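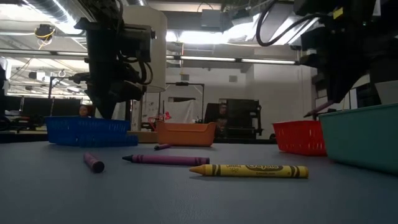

Blue and red baskets, with four crayons on the table.

Home | Routes | Interviews | Packing | Contact

Last updated: February

Tolera Gebremichael came to Wuisan by the night bus from Kalov, and he does not recommend it. "Seven hours on paper," he told me. "We stopped in every village, and once in a field. The driver had a friend there."

We met at a tea house near the lower market, where he was eating his second breakfast. He is 53 and has traveled alone since his sons left home. He carries one small bag and a paper map, which he bought in Taltbridge and has repaired with tape many times.

I asked him what he thought of the town. He took some time before he answered. "The old part is lovely in the early morning. After ten o'clock it is only scooters." His favorite place was the monastery over the river, which you reach by 78 steps. He went up twice, the second time at 5:30, to hear the singing.

Finding a room was harder. The first guesthouse had lost his booking, and the second wanted 4000 for one night without a window. "I laughed, and then I saw that the man was serious," he said. In the end he slept at the Flillow, a family house behind the post office, where the grandmother brought him soup and corrected his pronunciation.

The food he praised without stopping - above all the flat bread with sour cheese, sold from a cart by the bridge. He was less happy with the coffee.

His next stop is the coast, if the pass is open. "They say it opens tomorrow," he said. "They said the same yesterday." He paid for my tea, asked the waiter for the word for "snow," and wrote it on the edge of his map.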